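From: Liden list member
To: Working from home list
Date: November 30, 2021
Subject: Re: Chairs, backs and how long you can really sit

> I've been at the same kitchen chair since September and my lower back
> has had enough. Has anyone on here bought a proper office chair and
> was it worth the money? I keep seeing the Vilix ones going second
> hand, but I'm only 5 foot 2 and worried my feet won't touch the
> floor. Also, does mesh go saggy after a while? My sister says it does.

Oh, I feel for you! I did the kitchen chair thing for far too long (with a cushion, then two cushions, then a folded towel on top of the cushions) and by teatime I was walking like someone twice my age.

I did buy a Vilix in the end, second hand from an office clearance, and I paid 88 pounds for it, which I thought was a bargain until I found out what it cost to get it home. It wouldn't go in the car with the back on and I'd not brought a spanner. So add a van to your sums if you haven't got a big boot.

On height, do measure before you go! My Vilix goes down to 43 cm at its lowest, floor to top of seat, and I'm not much taller than you. With shoes on I'm fine. In socks I use a footrest, and by footrest I mean a box file with a tea towel round it. The Prorken I tried in the shop went lower but the arms were fixed and kept bumping into the desk, so I couldn't pull myself in close enough to type. If you can get a chair with arms that come off, get that one.

Mesh: mine hasn't gone saggy, but the seat is padded and only the back is mesh, so maybe that's cheating. I love it in summer. In this weather I hang a cardigan over it. Tall backs are nice too if you like to lean back and think, though I find the top half does nothing for me while I'm typing.
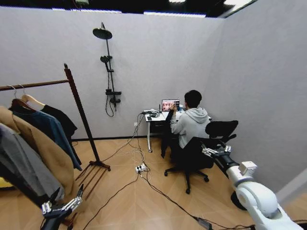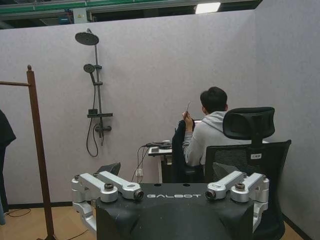
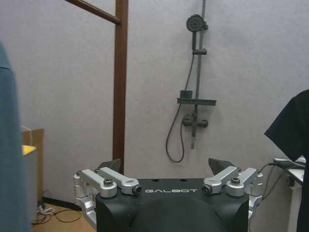
The other thing is the laptop. I know you didn't ask, but I'd say half my trouble was never the chair at all, it was looking down all day. I put mine up on a couple of old cookery books and plugged in a cheap keyboard and my neck was better within the week. Try that first, it costs nothing if you've got a keyboard in a cupboard somewhere.

I also set the oven timer for 20 minutes and get up when it goes, even if it's only to look out of the window or let the dog in. (She wants to go out again straight away, so that's two lots of exercise.)

Somebody on here was raving about the Ruotsalainen saddle stools a while back. I sat on one at a friend's and got off again quite quickly! But she swears by hers, and she's had hip trouble for years, so don't let me put you off. They were nearly 700 pounds new when I looked, so have a good long sit on one before you hand over your card.

What's your floor, by the way? If it's carpet the wheels will hardly move, and if it's floorboards you'll roll off towards the radiator every time you reach for your tea. I ended up with an old rug under mine and it does the job.

Let us know what you go for, and tell your sister I'll report back if the mesh gives up on me.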